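The Bin at the Back of Melis

I'd been meaning to talk to the owner of Melis for ages. It's a secondhand toy and household shop, two rooms and a hallway, and I've spent way too much money there (mostly on puzzles I haven't finished). What got me curious was the odds-and-ends bin, so when she finally had a free hour before closing, that's where we started.

"Everybody wants to talk about the dollhouses," she told me, laughing. "You want to talk about the junk!"

I did! She doesn't call it junk on the price tags, by the way. On the tags it's "mixed," and mixed things get sorted at a table in the second room before they go anywhere near a shelf. She bought the place from a couple who ran it as Fander, a hardware store, and some of their drawers are still in the hallway with the old screw sizes written on them. The rent was 600 a month when she signed. She wouldn't tell me what it is now, but she made a face.

I asked how she decides what goes together. Her answer was longer than I expected, and she kept picking things up and putting them down while she talked.

"People think you sort by what a thing is. Toys here, bottles there. I tried that for a whole July and I hated it. Now I sort by what I have to do to it. Does it need washing? Does it need a partner? Is there a lid somewhere? A toy trowel and a bottle can sit in the same bin all week, because I'm going to look at both of them at the sink."
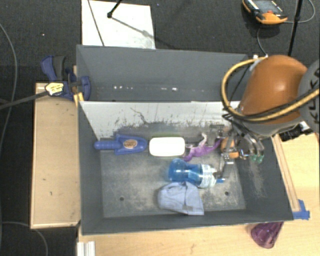
She's a big fan of a bin with a divider, and she'll go on about it if you let her (I let her). The small side is for whatever she has already made up her mind about, and the big side is for everything she hasn't. "If the small side is empty, I've been lazy," she said. "Or I've been on the phone."

And what about the scratches? I have a soft spot for beat-up containers, so I had to ask. She said she used to replace hers every time they got scuffed, and then one winter she priced new ones from a supplier called Lokon and the whole order came to 309 with delivery. "For bins! To put old toys in!" So now they stay until they crack.

We got onto favorites after that. She likes rubbery animals, the lizards and frogs especially - they sell fast and kids go straight for them. Garden toys are steady in spring. Anything made of cloth is a headache, she says, and she has a rule that a crumpled piece gets shaken out and looked at on both sides before she'll even guess at a price. Bottles she keeps only if they close properly. Plain white containers she can't resist, and I got the feeling there are a lot of them at her house.

Her stock list is in a program called Flovent, which she complains about constantly and refuses to give up. The last item she'd typed in before I got there was number 2264, a tea set missing 2 saucers. She still priced it. "Somebody out there has the saucers," she said.

I asked if she ever gets tired of other people's leftovers, and she thought about it while she dug around for a pen.

"In the evenings, sometimes. Then I come in and there's a box by the door, and I want to know what's in it."

There was one by the door when I left, too, taped shut, and she was already looking for the scissors.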